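Ticket 567: Bookings at Mulside showing one hour late in Clislow
Status: Resolved, left open for comments
Opened: 2 May 2024
Product: Clislow room booking, with Flotby calendar connector
Sites affected: Mulside (Sedgwick not affected)

What we're seeing

Hello, and thank you in advance for reading all of this. I know I tend to write long tickets, but last time I wrote a short one we went back and forth for ages, so I'd sooner put everything in at the start.

We use Clislow for booking rooms at both of our buildings, and people's personal calendars are in Flotby. The connector between the two has been running happily for as long as I've been looking after it. Then this morning a few people at Mulside told me that their meetings were in the right place in Flotby but an hour late on the little screens by the doors. A ten o'clock meeting shows as eleven. Somebody else sees the room free at ten, walks up to the door, books it on the spot, and then there are two groups of very polite people standing in the hallway.

Sedgwick is fine. I called over there and had them read me the screens one by one, and every booking matched.

I exported the whole list for the coming weeks and went through it with a cup of coffee. There are 78 bookings at Mulside that are an hour off. The rest are correct, and I couldn't see any pattern at first. Some wrong ones are in big rooms, some in small rooms, some were made ages ago and some were made yesterday.
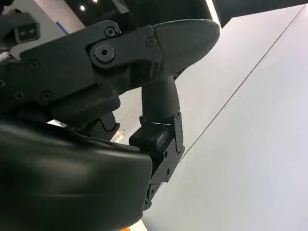
Attachment 1 - close view, hex socket screw at the joint

What I've tried so far

Please don't laugh at the order I did these in.

1. Restarted the door screens. They came back up showing exactly the same wrong times, so I don't think it's the screens.

2. Checked the clock on each screen. All correct, all on the right time zone. Same for the server clock on the Clislow status page.

3. Signed out of the connector and signed back in. It asked for permission to read calendars again, I said yes, and it ran a full sync without any errors. No change.

4. Looked at the same booking in three places. In Flotby it's at 10:00. In Clislow on the web it's at 11:00. On the door it's at 11:00. So the hour gets added somewhere between Flotby and Clislow, before the door screens ever come into it.

5. Made a brand new test booking from my own Flotby calendar in a Mulside room. It came through at the right time! I was very pleased with myself for a few minutes and then realized that it didn't fix anything, it only meant my account isn't one of the affected ones.

6. Edited one of the wrong bookings by hand in Clislow and moved it back to the correct hour. It held, and then at the next sync it jumped forward again. The sync interval is set to 300 seconds, so I didn't have long to enjoy it.

I haven't deleted anything. I did wonder about clearing out all the wrong bookings and letting the connector put them back, but I got nervous about cancellation emails going out to everybody, so I left it alone. If that turns out to be the right thing to do, please tell me how to turn the emails off first.

Reply from support

Thanks so much for this, and please never apologize for a long ticket. Step 5 is the useful one. If a new booking from your account comes through correctly and other people's don't, the difference is usually in the person's calendar settings and not in the room.

Could you check a couple of things for us when you have a minute? In Flotby, open the settings for somebody whose bookings are wrong and look at the time zone under Calendar, and then look again under Profile. Those are two separate settings, which catches a lot of folks. The connector reads the Profile one. The calendar on screen uses the other, so everything looks perfectly normal to the person who owns it.

You were right to hold off on deleting. With the connector on, removing a booking in Clislow also declines it in Flotby, and yes, everyone invited would get a message.

Follow-up

Well, there it is. I sat down with a coworker whose bookings were off, and her Calendar setting was right and her Profile setting was one zone over. She has never touched it. Then we looked at a second person and found the same.

I pulled the user report and sorted by Profile time zone, and 28 accounts have the wrong one. They all belong to people at Mulside who were brought across from the old system in the same batch last July. I can only guess the import filled in a default. What I still don't understand is why the times were fine up to now, and I'd love to know if you have any idea.

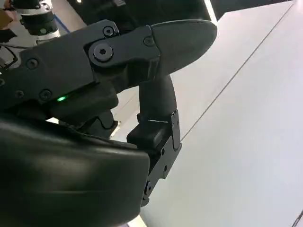 Fix

From support: we think we can answer that. Older versions of the connector ignored the Profile time zone and used the one set on the room. The current version goes by the person. Your connector updated itself overnight, so the wrong setting had been sitting there doing no harm until then.

What we'd suggest, in this order:

Pause the connector (Clislow, Admin, Connections, Pause). Bookings stay put while it's paused and no mail goes out.

Correct the Profile time zone on the affected accounts. You can do this in bulk from the Flotby user report by ticking the rows and choosing Edit Selected. Leave the Calendar setting as it is.

Turn the connector back on and choose Resync Times Only. Please don't pick Full Resync here, as that one recreates bookings and can send notices.

Wait for one sync to finish, then spot check a few rooms.

Result

Done, and all of it went as you described. I paused it over lunch when the rooms are quiet, changed the accounts, and ran Resync Times Only. The first couple of rooms I checked were right, so I walked the whole building to be sure, and every door at Mulside now agrees with Flotby. No stray emails that I've heard of.

A few on-the-spot bookings from this morning overlap with the real ones now that those have moved back. I'm sorting those out with the people involved, and I don't need anything from you for that part.

One small request, if there's somewhere to pass it along - could the connector page say which time zone setting it reads? Even a line of gray text next to the sync interval would have saved me a morning. Thank you again, you've been very patient with me.

From support: passed along to the Clislow connector team. We'll leave this open for a little while in case anything else moves.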